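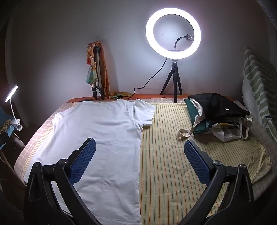

Elisa Colombo commented on the last laundry post that I've been folding T-shirts from the wrong side this whole time and that it's why my collars look like bacon. Face down, she wrote, always face down, sleeves out flat first, and quit doing it in midair in front of the TV.

OK. Fair. I do fold in front of the TV. Chin holding the collar, arms out, sort of flap it in half and hope.

So this week was T-shirts. Quick post, I have to leave at 4 and the dryer's still going.

Where I am with the drawers, for anyone new: the sock drawer got done in May, the sweaters are in the Privar box under the window and staying there till it's cold, and the T-shirt drawer has been the one I keep closing with my hip. It's not a small drawer either. It's just that everything goes in as a wad. You pull one shirt and four come up with it, then you shove the other three back in and that's how the wads are made.

Started with a plain white one. No print, no pocket, nothing to line up with, so if it's crooked you know it's you. Neck to the wall, right sleeve pulled out flat, left one still in a knot, because apparently I can only look after one sleeve at a time. And wrinkles across the chest. I always skipped the wrinkles. I figured they'd press out in the drawer under the weight of the other shirts. They don't. They get pressed IN.

What I do now is put my palm at the middle of the chest and push out toward the side seams, then down toward the hem. Not hard. If you push hard the whole shirt slides and you're starting over. Two or three passes. Then the sleeves, a little tug at the seam where it joins the body, and leave them alone.

The cloth underneath makes a difference too and I hadn't thought about it. Slick surface, the shirt skates around. Something with a little grab to it and the shirt stays where you put it. The stripes help as well, I'll get to that. Only thing is the cloth has to be flat. If there's a ridge under there you'll chase it through the shirt for ages thinking it's a wrinkle in the shirt. Ask me how I know. Smooth the bottom layer first, all the way out, then put the shirt down.

Now the flip. Elisa's way is pinch both shoulders, lift, turn it over, lay it down hem last. I kept laying it down hem first and it bunches up underneath every time, so then you're fishing around under there. Hem last. Wrote it on a sticky note.
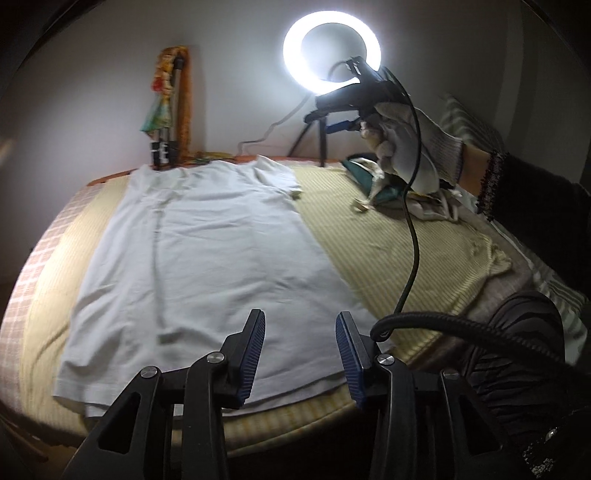 Face down on the stripes, collar at the far end. Still some creases to get out.

From there it's the regular thirds fold, which I'm sure you've seen a hundred times, but in my words:

Pick a spot halfway between the collar and the shoulder edge. Fold that whole side in, straight line down to the hem. I use a stripe on the cloth as my guide, one that runs the long way, and it's so much easier than eyeballing it. Fold the sleeve back on itself so it's not hanging over the new edge. Do the other side the same. You should have a long strip with the collar centered at the top. If the collar's off to one side, undo the second fold and not the first, the first is usually fine.

Then hem up toward the collar, stop a little short. Then in half again, or thirds if it's a long shirt. It should stand up on its edge when you're done. If it flops over, it's too loose, go back and smooth the air out before the last fold. I was skipping that step and wondering why mine all fell over like drunks.

It's slow at first. I'm not going to pretend otherwise. First shirt took me long enough that my coffee went cold. By the end of the pile I wasn't thinking much about it and had a podcast on.

Couple things that didn't work:

The folding board. I had a Prastov one, the plastic kind with the flaps, bought on sale ages ago. It's sized for shirts bigger than mine so everything comes out wide and won't stand up in the drawer. Went in the donate bag. Someone with bigger shirts will love it.

Rolling. I know people swear by it. Mine unroll. Fine for a suitcase, where they're jammed in and can't go anywhere, but in a drawer that gets opened every morning they just slowly turn back into wads.

Folding striaght out of the dryer while it's all still warm. This one half worked? The warm ones smooth out better, but I get impatient and dump the lot in a heap, and the bottom of the heap is worse than before. Now I pull up to 6 at a time and leave the rest in with the door shut.

Sorting: I did whites, then colors, then the ones I only sleep in, which don't get folded at all anymore. They go in a basket. No one's checking. The old Bouchard tour shirt with the hole under the arm is in the basket too and I don't want to hear about it.

I did get rid of a bunch. Rule was if I smoothed it out flat and didn't like looking at it, out. Laying a shirt down properly you really do see the yellow at the collar and the little holes near the hem from the belt buckle. In a wad everything looks ok. A few went to rags and the others are by the door in a bag.

Drawer looks good. Shirts standing up in rows, collars facing the same way, you can see what's in there. Whether it lasts till the next laundry day I don't know, I'll report back.

Elisa, you also asked about button-downs. I hang those. But I've got a couple of flannels that don't fit in the closet so if you've got a method for the collar on a thick one, leave it in the comments, becuase mine come out with a lump the size of a fist.

Next up is dish towels, then maybe the fitted sheets if I'm feeling brave. Dryer just buzzed. Gotta run.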